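Forum Freies Theater > Kinder- und Jugendtheater > Spielbetrieb

Thema: Nachgespräch nach der Vorstellung – Pflicht oder Angebot?

myrto_a
Wir spielen ab Januar ein Stück ab fünf Jahren über einen Umzug, 62 Minuten ohne Pause. Das Gastspielhaus in Pimdale will nach jeder Schulvorstellung ein Nachgespräch von 20 Minuten, fest im Vertrag. Im Ensemble sind die Meinungen geteilt. Wie regelt ihr das?
Myrto Athanasiadis

kramer_licht
Bei uns gibt es das nur auf Anfrage. Nach einer Stunde Stillsitzen wollen Fünfjährige raus und aufs Klo. Die Fragen stellen am Ende die Lehrkräfte, und die Kinder hören zu. Außerdem steht der Bus oft schon da.

Yufang Lu
Sehe ich anders. Wir haben letzte Spielzeit nach jeder Vormittagsvorstellung gesprochen, auch mit Kitagruppen. Man darf nur nicht fragen »Wie hat es euch gefallen?«, dann kommt »gut« und Schluss. Wir fangen mit einer Sache aus dem Stück an, also mit dem Koffer oder mit dem Hund, und lassen die Kinder erzählen, was sie gesehen haben. Zwei Leute aus dem Ensemble bleiben im Kostüm an der Rampe, der Rest baut schon ab. 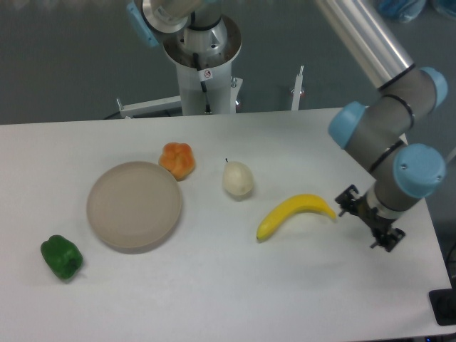

Bei Gruppen über 80 Kindern teilen wir auf, eine Hälfte im Saal, eine im Foyer. Das braucht eine Person mehr, und die muss bezahlt werden. Steht das bei euch im Vertrag, Myrto?

myrto_a
Nein. Da steht nur »inklusive Nachgespräch«. Der Saal hat 159 Plätze und die Schulvorstellungen sind fast alle voll.

kramer_licht
159 Kinder und ein Gespräch, viel Spaß. Das würde ich so nicht unterschreiben.

S. Deng
Ich würde es unterschreiben, aber mit Zusatz. Wir haben mit dem Haus in Gikwood vereinbart: Nachgespräch bis 80 Kinder durch uns, darüber stellt das Haus jemanden aus der Theaterpädagogik. Hat eine Mail gebraucht und ein Telefonat. Wichtig ist auch die Abbauzeit. Wenn um 11 Uhr die zweite Vorstellung anfängt, fehlen euch die 20 Minuten beim Umbau.

kramer_licht
Gut, mit Pädagogik vom Haus ist es etwas anderes. Ich bleibe aber dabei, dass unter sechs Jahren eine Mappe für die Gruppe mehr bringt.

Yufang Lu
Die Mappe liegt dann im Schrank der Kita. Habe ich oft genug gesehen.

lanying_z
Frage am Rande: Macht jemand das Nachgespräch auch bei Familienvorstellungen am Nachmittag? Bei uns gehen da fast alle sofort zur Garderobe.

S. Deng
Nein, da nie.

myrto_a
Danke, das mit der Grenze bei 80 schlage ich in Pimdale vor – und frage gleich nach dem Foyer. Melde mich, wenn ich Antwort habe.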